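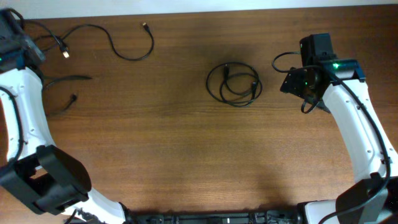 Voritz Adds a Third Light Beer, and the Math Is Fuzzy

2 min read

Search this site Go

Voritz will put a third light beer on shelves in November, the brewer said Tuesday, and it is asking drinkers to believe that this one is different from the other two.

The new beer is called Voritz Han. It comes in at 3 percent alcohol, is sold in slim cans, and carries the words "slow cold rested" on the label. Asked what those words mean, the company said the beer is held at a low temperature before packaging. Most lagers are. Voritz would not say how long the rest lasts or whether it is any longer than the one its regular light beer gets.

Han will start in 842 stores, nearly all of them supermarkets and gas stations in places where Voritz already sells well. Bars will have to wait. The company says draft kegs are "under review," a phrase it also used for its last light beer, which never made it to a tap.

That last beer is worth remembering. Voritz Clear arrived with a big ad push and a promise that it would bring wine and seltzer drinkers over to beer. It is still sold, but the company stopped breaking out its numbers and now folds them in with the original Voritz Light. A spokesperson said Clear "continues to play a role in the family." Pressed on what role, the spokesperson repeated the sentence.

The case for Han rests mostly on a taste survey. Voritz says 638 adults tried the beer and that a majority would "consider buying it again." The company paid for the survey, wrote the questions and has not released them. It also did not say what the tasters were comparing Han with, or whether they were comparing it with anything. Considering a second purchase is a low bar for a beer someone has just been handed for free.

Price may be the harder sell. Han will cost 2 dollars more per twelve-pack than Voritz Light, even though it has less alcohol and, going by the ingredient list, uses the same malt and hops. The company puts the difference down to the extra tank time and the new can.

Competitors don't seem worried. Rollel, which has a low-alcohol lager of its own, said it has no plans to change its prices or its packaging. Gumosden, the regional distributor that will carry Han in its first markets, was warmer but careful. It said it expects "solid early interest" and has ordered enough to cover the opening weeks. It has not committed to an order beyond that.

There is a real market for lighter beer, and a decent 3 percent lager would find buyers. Whether Han is that beer is hard to judge from a press release - Voritz turned down a request for samples and said cans would go out to reviewers after the launch.

The company also said a fruit-flavored version is in development. It gave no date for that one.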